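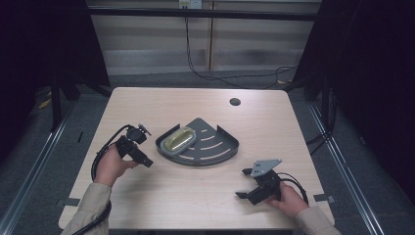

Fig. 1. Two-gripper teaching station, start of the soap dish task. Corner shelf, oval dish, green soap.

Week 6: Teaching by hand, part two

OK, so last Wednesday we ran out of time right when it was getting interesting, and a few of you asked me to write up the rest. These are my lecture notes with the worst of the shorthand cleaned up. Read them before lab, please! The lab sheet is separate.

Where we were

We had two ways of showing a robot a task. In the first you drive the real arm from a distance, with a joystick or a second "leader" arm, and the robot records its own joint angles while you do it. In the second you leave the robot out of it altogether and carry the grippers in your own hands, as in Fig. 1. What gets recorded is where each gripper goes, how far the fingers are open, and what the cameras see.

I started out as a remote control person. My first project was on the old Brurner arm and I drove that thing for a whole summer. I'd get one decent demonstration, then two where I bumped the table, then one where I forgot which stick was the wrist. You get better at it, but you also get slow and careful in a way the robot then copies. It learns your hesitation along with everything else.

With hand-held grippers you move more like yourself. You still feel some of the contact through the handle, which makes a huge difference when you're nudging something flat along a surface. The price is that your arms can do things the robot's arms can't. You can twist your elbow out of the way without thinking about it, and later the planner looks at your lovely smooth path and says nope, joint limit.

The soap dish task

I picked this one for the course because it looks like nothing. Take the dish by its rim, lift it, set it down at the other end of the shelf with the soap still in it. A four-year-old can do it. Now think about what's hard:

The dish is clear plastic. Depth sensors hate clear plastic, and ordinary cameras aren't too fond of it either.

The soap can slide. If you tilt the dish, the weight moves, and the grip that was fine a second ago isn't.

The shelf has grooves and a raised lip. Come in too low and you catch the lip and shove the whole shelf across the table (everyone does this once, and yes, I did it in front of the department).

The shelf is a quarter circle. There's a lot less room near the corner than you expect, and two grippers get crowded fast.

So which hand does what? Most people grab the dish with one gripper and then don't know what to do with the other. My advice is to hold the shelf steady with the free one. Decide before you start recording, and keep the same roles for the whole set. If half your demonstrations are left-handed and half are right-handed, a simple model may try to average the two, and the average of two good plans can be a terrible plan. We'll come back to this in the section on multimodal data.

How many demonstrations?

Yuk-lan Kuo, who ran this lab before me, collected 673 for her version of the task and threw out 18. I love that second number. She kept a log with one line for each reject, and reading that log taught me more than the results did. Most were grips that closed a little early, and a couple were just her sneezing.

For your project, each pair collects 40. Move the shelf a bit between takes, turn it, start the dish in different spots. Forty demonstrations from one exact starting position teach the robot one exact starting position. If we pool the whole class we should get to 800, and then we can train something worth arguing over.

Things I want you to watch for

Cable slack. Check it before every take, with your arms stretched as far as the task will need. A cable that goes tight halfway through will tug your wrist, and the tug goes straight into the data.

Your eyes. You can see the whole table and the gripper cameras can't. If you reach for something the cameras haven't seen yet, the robot has no way of knowing why you went there. Try to point the gripper at the thing first, then go.

Pausing. Half a second before you close the fingers is fine. Three seconds while you think is a bad demonstration, so scrap it and go again.

File names follow the Negash format from Week 3. Please, please don't invent your own.

For next time

Read the Rinunow chapter up to the part on replay, and skip the proof. Come with one task from your own kitchen or bathroom that you think would be better taught by remote control, and be ready to defend it. Lab sign-up is on the sheet outside the Pleltholm room.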